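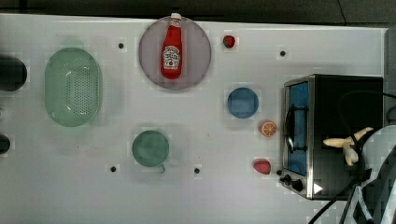 Ticket 188: Mudora tabletop kit, wrist cable catching
Opened by: Sayaka Oda
Product: Mudora arm and gripper kit, supplied by Kavadov
Status: on trial, fault open

The arm stops with error 202 when it turns the wrist near the oven. Power and network are fine. I have restarted the controller twice and the error comes back on the same move — always on the return, never on the way out.

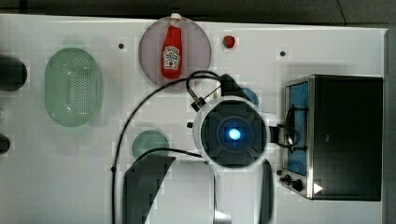 Can we keep using the kit while the ticket is open?
At half speed, yes, as long as the wrist stays within its default turning limits.

Update, Riku Arai (Kavadov support): 202 is a wrist load warning. Please check the cable clips and leave more slack before the first joint. Send the log file as well.

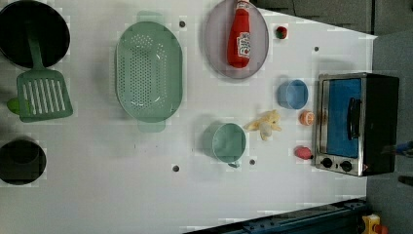 Toy kitchen set on the board, with the oven on the right.

Update, Sayaka Oda: Clips checked, one moved back. Log attached. Nearly 6 hours at half speed with no stop. At full speed the error returned after lunch.
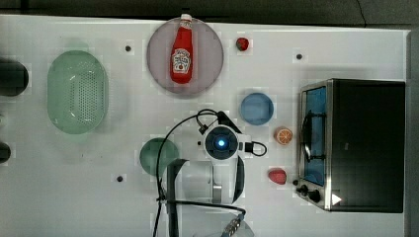

I would like to know if the longer cable set is covered by the trial, or if we have to order it separately. Kumiko Tsuji needs the price by the end of February. Please leave the ticket open until we have tried it.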